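Plernton Winter Fair: my day out

I'd been meaning to get to the Plernton fair since November, when my cousin Ola came back with a trunk full of candles and a very smug look on her face. So off we went together, two thermoses of coffee, one bad map, and a parking lot that was already a mud pit by the time we pulled in (wear boots, seriously).

It's $12 to get in and they stamp your hand with a little pine tree. There are 60 stalls this year, spread over two halls, and the trick is to do the far hall first while everybody else is still clogging up the entrance. We did it the other way, of course, and spent ages shuffling along behind strollers!

The near hall is mostly food. I had a potato pancake with applesauce that I'd drive back for tomorrow, and Ola bought a wedge of smoked cheese from the Miah farm stand that smelled up the car the whole way home. The far hall is crafts and toys, plus a whole back wall of secondhand books, and I got stuck there. I came away with an old bird guide with somebody's notes penciled in the margins - they saw a lot of herons, whoever they were.

My niece turns four soon, so I was also on the hunt for play food, and there was plenty of it around.

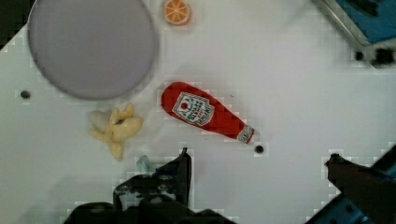 Toy plate and a little orange slice.

We finished up at the Kistier pottery demonstration, run by a potter named Ashraful Seneviratne, who threw a pitcher while answering questions from a row of kids on hay bales. One of them asked if he'd ever thrown a pot at someone. He said not yet. I bought a blue mug from him and I'm drinking out of it now, and the handle fits my whole hand, which I can't say for any other mug I own.

Couple of gripes: the restrooms are outside and freezing, and the card machines kept dropping out, so bring cash. The shuttle from the overflow lot stops at four, too, and we missed it and had to walk back along the road with all our bags. Ola is already talking about next year. I told her she's driving.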